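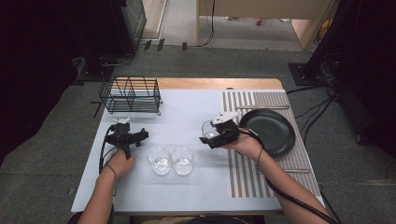 Mervin Charbonneau called it the friendliest afternoon in the robotics year, and plenty of people who have been to the Overgaard Open Day would agree with him. The event is held each June at the Hindent workshop in Tokow, and it began as a small get-together for 95 neighbors and has since grown to 812 guests (almost too many for the parking lot!). Doors open at 2 p.m., and the best-loved stop is the Zuvana table, where a person sets out glasses and plates with a pair of hand-held grippers, and visitors are warmly invited to stay and ask questions until 7.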